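Something for the Coffee Ring

My sister says I'll let anything into the house if it's polite, and I suppose that's how I ended up with Monti in the living room. Monti was the arm. Koen Van Wijk named it, or his nephew did, and Koen was the one who came with it, along with more black cable than I have ever seen outside a theater. He worked for an outfit called Lurna that wanted to know if a machine could tidy up a regular person's home. I was the regular person. They paid me 190 dollars and I got to keep the snacks.

I should say I was hoping for a butler. I'd been living alone since my father died and I had fallen into the kind of housekeeping where you move a pile off a chair so you can sit, and then move it back on when you get up. So when Koen asked what chore I hated most, I gave him a list, and he wrote down the very last thing on it and crossed out the rest.

"Clearing the side table," he said. "Good. That's a really good one."

I'd put dishes first! I'd put dishes first and underlined it. But no, dishes were wet and slippery and see-through (he said this last part like glasses had done it to him personally), and laundry was a whole other department. What Monti could maybe do, on a good day, was pick up a book from a table and put it somewhere else.

"How hard is that?" I said.

Koen laughed for longer than I liked.

The First Morning

The trouble with a book, if you've never thought about it, and why would you, is that it lies flat. You and I slide it to the edge with our fingertips, get a thumb under, and up it comes. We've been doing it since we were three. Monti didn't have a thumb. Monti had to come straight down and work out where the table stopped and the book started, and my table has a rim on it, so sliding a thing off the edge was out.

"Could you maybe use a different table?" I asked.

"People have tables with rims," Koen said, a little sadly.

He asked me to put out something I would normally have lying around. I went to the shelf in the hall and came back with my father's Machiavelli. I don't know why I picked it. I hadn't read it. It's a skinny white paperback and he'd scribbled on the front in pencil, one long wandering line with a loop in it, probably trying to get a pencil going while he was on the phone. I had looked at that line a lot over the past year. I could have drawn it for you from memory.
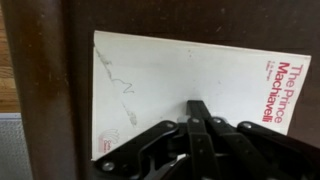 The Prince, pencil squiggle and all, with Monti on the job.

So down it came. I held my breath. The fingers touched the cover, very gently I'll admit, and then they closed on nothing and went back up with nothing, and over at his laptop Koen typed something and said, "Okay!" in exactly the voice my dentist uses.

We did that until lunch. I made us grilled cheese. Every time the arm lowered I said "come on, come on" under my breath, like you do for a kid at a spelling bee, and every time it went back up empty I felt I should look somewhere else. One time it pushed the book into the corner and kept pushing. One time it stopped in midair for 30 seconds and I asked if it was thinking, and Koen said no, the Wi-Fi was thinking.

"The Flullstead people do this with a suction cup," he told me over the sandwiches. "Looks great. Then you hand it a sweater."

What Koen Told Me

By the afternoon I had questions. I wanted to know what I'd get if I came back in ten years. Would it do the dishes? Would it know that the mail on the counter is trash but the mail on the microwave is not?

Koen took his time over that one. He said a factory could already have an arm put the same cap on the same bottle all day long and never miss, and Dolteo, where he used to work, had a whole shop floor of them. But the bottle always showed up in the same spot. My living room was harder than the shop floor, he said, and he meant it kindly. He'd logged 2,000 tries at picking up books, in one home or another, and what he had learned was that books are all different and people put them down any old way.

"My father did this table every night," I said. "He'd line up the remotes. He couldn't go to bed until they were straight."

I hadn't planned on saying that. Koen looked over at the table, where I had left the remotes, and then he got up and added them to the setup. He said it would be useful to see if Monti could work around clutter. I think he was being nice. I'm still not sure.

It was getting late by then, and I had stopped saying "come on" and was just watching. There's something about a big machine leaning over a little table. It had gotten so careful. I know, I know, it had gotten nothing of the kind, Koen had turned a number down. But I'd spent a whole day with it, and that's how it looked from where I stood.

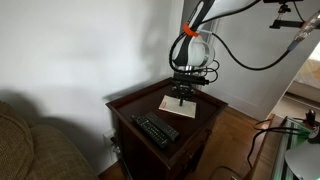 The Part I Tell My Sister

It got the book once. I want that on the record, since she doesn't believe me. One finger caught under the cover and the other came down on top, and up it went, dangling by the front like a kitten, pages hanging every which way. Koen yelled. I yelled! I grabbed his sleeve. Then Monti swung it over to the spot where it was supposed to go and let go too high, and my father's book hit the floor and slid under the sofa.

"That counts," Koen said. "Does that count? I'm counting it."

I got down on my knees and reached around in the dust (there was a lot of dust, and a sock) and found it. The cover had a new crease across one corner. I waited to be upset about that, and I wiped it on my sweater, and I put it back on the table for another go.

It missed the next one, and the one after. Koen packed up a little before dinner and coiled his cables over his elbow, and he left me a form to sign and date, so I wrote 26th October on the line and my name under it. At the door he asked if they could come back in the spring with a different hand. More of a scoop, he said.

"Would it do dishes?"

"No," said Koen.

I told him to come anyway. Then I went in and cleared the table myself, which took me no time at all, except for the remotes. I had to go back twice to get those straight.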